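Week six of the bin picking project

I said I would write one of these every other week for the length of the course, and I missed the last one, so this covers most of July.

For anyone who hasn't read the earlier posts: I'm in the evening automation program, and the final project is done in teams of three. Ours is to get a robot arm to empty a bin of mixed items without being told what is in it. The arm belongs to the school and we share it with two other teams. Our slot is Thursday from six until the building closes, plus whatever we can trade for. Our instructor is Sutrisno Hartono, who worked on packaging lines before he taught, and who grades mainly on the logbook.

Our team name is Bornitz. It came from a list and has no meaning. The other two are Plurnia and Liteck.

The first half of the month went into software. We had been planning grasps from the full point cloud, and it was slow enough that you could sit down between picks. Now we crop everything outside the bin walls before the planner sees it. It took two evenings to get the crop right, mostly on account of a sign error that I put in myself and then spent an hour looking for in someone else's code.

After that we went back to running picks. A run means the bin gets loaded, the arm tries until it either clears the bin or fails three times in a row on the same item, and then we reload. Each attempt goes in the log as a success, a miss, a drop or a stop. A stop is when one of us hits the button. As of last week the log has 1478 attempts in it, and 169 of those are stops. That second number is too high. A lot of them are from the early evenings, when none of us trusted the thing and we stopped it any time it went near a wall.

We do the loading by hand and try not to be neat about it. At first we were spacing items evenly without meaning to, and Sutrisno noticed before we did. The rule now is that whoever loads can't look at the screen, and items go in from the supply box in the order they come out.

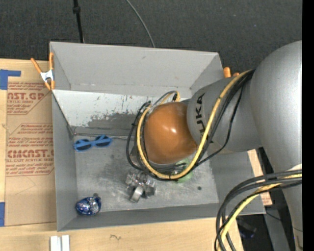

The arm down in the bin. Sunglasses still waiting at the back left.

Sunglasses are the item I've spent the most time on. The lenses are dark and shiny and the depth data on them is bad, so the planner sees a frame with holes in it, or sometimes only part of a frame. We tried filling the holes, and then the planner wanted to grab the middle of a lens. What works better is ignoring the lenses altogether and looking for the bridge or a temple. Our success rate on them went from very poor to poor. I'll put the real numbers in the report once we have enough attempts with the new version.

Anything shiny has a similar problem, though a rounded item is more forgiving than a flat one. If the estimate is off by a little, the fingers still close on something.

The cables need care too. Before each session one of us jogs the arm slowly through the four corner poses and watches the loops to check that they don't pull tight or catch on anything. It takes ten minutes. We skipped it once in June and lost most of an evening, which is in the earlier post.

The bin is clamped at the back. Before we had clamps, a hard touch on the wall would shift it, and every pick after that was off by the same amount. It took us an embarrassingly long time to work that out from the log. We now recheck the bin position at the start of each run anyway, and write it down.

The next thing is the demo. Each team gets 27 minutes in front of the class and a couple of people from Sembiring, the company that sponsors the prize. We have to do one full run with items we haven't seen, picked by one of the other teams. Plurnia is choosing ours. I expect at least one transparent item, because they know we have trouble with those.

Before then I want to do three things. Get the stops down, by setting a force limit that we believe in. Rewrite the retry logic so it moves on to a different item after two misses. And clean up the log, which has at least four spellings of "sunglasses" in it.

If I can trade for the Monday slot, the force limit comes first. The next post will be after the demo.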